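Écriture interactive et structures de jeu
Notes de cours, séance sur les graphes narratifs et la gestion d'état

1. Objet de la séance

La séance précédente portait sur la boucle de jeu et la gestion des entrées. On traite à présent la représentation d'un récit à embranchements dans un programme : découpage en nœuds, conditions de passage, variables d'état, sauvegarde. Les exercices utilisent Serrano, le petit moteur de script fourni avec l'environnement de TP. Les notions restent valables pour tout moteur qui sépare le texte du code d'affichage.

Prérequis : graphes orientés, parcours en profondeur, sérialisation simple.

2. Vocabulaire

Nœud : unité minimale de lecture, comprise entre deux points où le joueur peut agir. Un nœud contient du texte, des directives de mise en scène (fond, son, sprite) et au moins une sortie, sauf s'il est terminal.

Arc : transition d'un nœud à un autre. Un arc peut être libre, conditionnel ou automatique.

Drapeau : variable booléenne positionnée par le passage dans un nœud ou par un choix.

Compteur : variable entière, en général bornée, qui cumule des effets (affinité, ressources, temps écoulé dans la fiction).

Fin : nœud sans arc sortant. On distingue les fins de récit et les fins prématurées, qui renvoient le joueur à un point antérieur.

3. Topologies usuelles

3.1 Arbre pur. Chaque choix ouvre une branche qui ne rejoint jamais les autres. Le coût d'écriture croît exponentiellement avec la profondeur, ce qui limite cette forme aux récits très courts.

3.2 Branches et goulots. Les branches divergent puis se rejoignent à des nœuds de passage obligé. La différence entre les parcours est conservée dans les drapeaux et restituée par des variantes de texte. C'est la structure retenue pour le projet Stonport.

3.3 Routes parallèles. Un tronc commun précède plusieurs routes longues et indépendantes. Le choix de la route dépend le plus souvent d'un compteur évalué à la fin du tronc.

3.4 Chronologie croisée. Plusieurs protagonistes avancent sur une même ligne de temps. Une décision prise dans le fil A peut bloquer ou débloquer un nœud du fil B. La difficulté se déplace de l'écriture vers la vérification : il faut prouver qu'aucun état accessible ne bloque tous les fils à la fois.

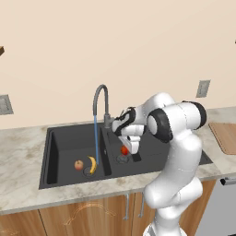

Équipe pédagogique Arken, module Jeu et narration
Notes mises à jour en juillet

4. Étude de cas : Stonport

Stonport est un récit policier court, écrit pour ce module. Le graphe compte 78 nœuds, dont 20 nœuds de goulot ou de liaison. L'état tient en 26 drapeaux et deux compteurs : la confiance du témoin et l'heure fictive.

4.1 Lecture du graphe. Le fichier de script est compilé en table d'adjacence. Chaque ligne donne l'identifiant du nœud source, celui du nœud cible et la condition éventuelle. Une condition vide est évaluée à vrai.

4.2 Ordre d'évaluation. Serrano évalue les arcs dans l'ordre du fichier et prend le premier arc automatique dont la condition est satisfaite. Deux conditions non exclusives ne provoquent donc pas d'erreur ; elles masquent simplement la seconde. Ce comportement est à l'origine de la plupart des nœuds inaccessibles relevés dans les rendus.

4.3 Effets de bord. Un drapeau se positionne à l'entrée du nœud. Si le joueur revient en arrière par l'historique de lecture, le moteur doit restaurer l'état antérieur, et non le recalculer. On conserve pour cela une pile d'états, un par nœud visité.

5. Vérification

5.1 Accessibilité. Un parcours en profondeur sur le graphe sans conditions donne un majorant de l'ensemble des nœuds accessibles. Tout nœud absent de ce parcours est orphelin et doit être supprimé ou raccordé.

5.2 Accessibilité conditionnelle. Le parcours porte cette fois sur les couples (nœud, état). L'espace est fini dès lors que les compteurs sont bornés. En pratique, on ne conserve dans l'état que les variables encore lues en aval, ce qui réduit fortement le nombre de couples à explorer.

5.3 Impasses. Un couple est une impasse si le nœud n'est pas terminal et qu'aucun de ses arcs n'est franchissable. Le vérificateur doit afficher un chemin complet depuis la racine, faute de quoi le défaut est difficile à reproduire.

5.4 Cycles. Un cycle est admis s'il modifie l'état ou s'il contient au moins un choix du joueur permettant d'en sortir. Un cycle d'arcs automatiques sans effet bloque le programme.

6. Sauvegarde

Le format minimal comprend l'identifiant du nœud courant, la valeur des variables, la pile d'historique et un numéro de version du script. Ne pas enregistrer de position dans le fichier texte : toute correction orthographique la rendrait invalide.

Lorsqu'un nœud est renommé entre deux versions, une table de correspondance est appliquée au chargement. Si l'identifiant reste introuvable, on reprend au dernier goulot présent dans l'historique.

Les nœuds déjà lus sont stockés à part, dans un fichier global commun à toutes les parties. La fonction d'avance rapide s'appuie sur ce fichier.

7. Exercices

Exercice 1. Dessiner le graphe du premier chapitre de Stonport à partir de la table d'adjacence. Repérer les goulots et indiquer les drapeaux lus après chacun d'eux.

Exercice 2. Écrire la fonction qui renvoie les nœuds orphelins. Donner sa complexité en fonction du nombre de nœuds et d'arcs.

Exercice 3. Modifier cette fonction pour traiter les couples (nœud, état). Le compteur de confiance sera borné entre 0 et 2.

Exercice 4. Le script Lorbridge, fourni dans le dossier du TP, contient une impasse. La localiser, donner le chemin qui y conduit et proposer une correction qui n'ajoute aucun nœud.

Les exercices 1 et 2 sont à préparer avant la séance de TP. Le code est rendu sous forme d'archive, avec le script de test et un fichier texte indiquant la version de Serrano utilisée.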